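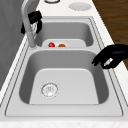

One reader wrote in last month to ask why her letter to the Dirklow city council about library hours never got an answer, and whether it was even worth sending a second one. Yes, send it! But send it the way that gets it read into the record.

Search this site Enter keywords Go

How to Comment on Your City's Library Budget
Wed 10 October — by the editor

I love budget season. Really! It's the one time of year when a regular person with a pencil can change what a town pays for, and libraries are a great place to start.

1. Get the draft budget. Most towns post it as a PDF. Ours ran 242 pages, and the library was on page 115, tucked in behind parks.

2. Find last year's number and write it next to this year's. Check the staffing line too, as cuts to hours often show up there first.

3. Pick one thing to ask for. In Rimden, people asked for Saturday hours at the Jullent Street branch and stuck to it all through May, and 53 of them signed the same short letter.

4. Put the agenda item number in your subject line. Without it, your note may be filed as general mail — that's likely what happened to our reader's.

5. Send it before the clerk's deadline, then sign up to speak anyway. You usually get two or three minutes, so read your comment out loud at home and time it (mine always runs long).

6. After the vote, look up the minutes and make sure your name is in there. If it's missing, email the clerk and ask for a correction before the minutes are approved.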